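How to Run a Mail Survey of Residents in a Small Town

This page covers a basic mail survey carried out by town staff, or by one outside researcher working with them. It assumes you have a clerk's office, a printer, a spreadsheet and a modest postage budget. The worked numbers come from the parks and sidewalks survey we ran for the town of Gurkitz.

Before you start

Write down the decision the survey is meant to inform. In Gurkitz it was whether to repair the existing sidewalks first or extend them to the east side. If you can't name the decision, stop and talk to the manager again. A survey "to find out what people think" tends to grow to eight pages, and the council then argues about which page matters.

Find out when the decision will be made and count backward. Allow two weeks for drafting, one for printing, five for replies and two for analysis. Ten weeks is comfortable. Eight can be done if the address list is already clean, and it usually isn't.

Step 1: Build the address list

Most small towns have two usable sources, the utility billing file and the property tax roll. Use the billing file if you want households, including renters. The tax roll gives you owners, some of whom live three states away.

Our billing file had 1,709 lines. We took out businesses, vacant lots with a water meter and second accounts at the same address, and were left with 1,274 households. Keep the original file untouched and do the cleaning in a copy. Add a column that says why each line was removed, using a short code. Someone will ask in six months.

Check apartment buildings by hand. A building with a single master meter shows up as one household, and you will miss everyone in it. Shiuli Saha in the clerk's office got the unit numbers from the rental inspection file, and we added those before going further.

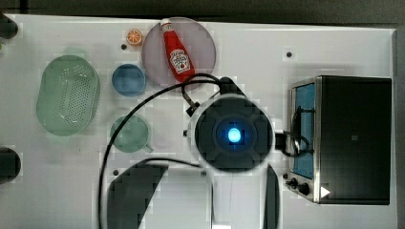

White tabletop, robot arm and looped black cable

Step 2: Draw the sample

If your list is short, mail to everyone. If postage is a concern, draw a random sample:

1. Add a column next to the addresses and fill it with random numbers.
2. Paste the random numbers back as values so they stop changing.
3. Sort the whole sheet by that column.
4. Take rows from the top until you reach your sample size.
5. Give each selected row an ID number, starting at 001.

We took 500. Don't swap out an address after the draw, even if a council member tells you nobody at that house will fill it in.

Step 3: Write the questions

Two sides of one sheet is enough. Put the main question first, while people are still paying attention, and put age and length of residence at the end. Each question should ask one thing. "How satisfied are you with the condition and location of sidewalks?" is two questions and the answers can't be used for either.

Label every point on a rating scale. Include "Don't know" where a resident might reasonably not know. Leave one open question with four or five ruled lines – more than that and people write letters, which are interesting but slow to code.

Test the form on six or seven people who don't work for the town. Sit with them while they fill it in and say nothing. Mark every place where they pause or go back. Yesenia Nina ran ours at the library on a Sunday, and question 4 was rewritten twice as a result.

Step 4: Mail it

Send three items: the survey, a one-page cover letter signed by the mayor or manager, and a postage-paid return envelope. Print the ID number on the return envelope or the back of the form, and explain in the letter that it is used only to avoid sending reminders to people who have replied.

Send a reminder postcard ten days later. In week four send a second full packet to anyone who hasn't answered. The second packet costs more than the postcard and brings in more replies, so if you can only afford one follow-up, choose the packet.

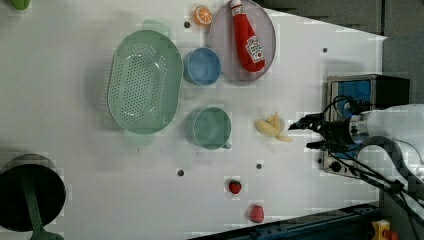 GURKITZ, December

Step 5: Log the returns

Open the mail every day and log it the same day. The log needs four columns: ID, date received, status and initials. Use these status codes:

C – completed
P – partly completed
R – refused or returned blank
U – undeliverable

Decide what counts as partly completed before the first envelope arrives. We required an answer to the main question and at least half of the others.

Keep the undeliverable envelopes in a box. We had 76, mostly from two streets where the billing file still used the old route numbers. Subtract these from your sample before working out the response rate. In our case the base was 424.

Step 6: Enter the data

Use one row per survey and one column per question. Enter numbers, not words, and keep a codebook on a separate sheet. Leave skipped questions blank and give "Don't know" its own code. Never use zero for either.

Have a second person re-enter one form in ten and compare. Debashish Munshi did this for us and found one column shifted by a row from ID 212 onward. It took an hour to fix.

Step 7: Report

Put the answer to the main question on the first page with the number of replies next to it. Show how the ages of those who replied compare with census figures for the town. If younger renters are missing, say so there and not in an appendix.

Attach the blank form, the cover letter and the full counts for every question. Shred the paper forms on the date given in your records schedule, and delete the file that links ID numbers to addresses as soon as the last reminder has gone out.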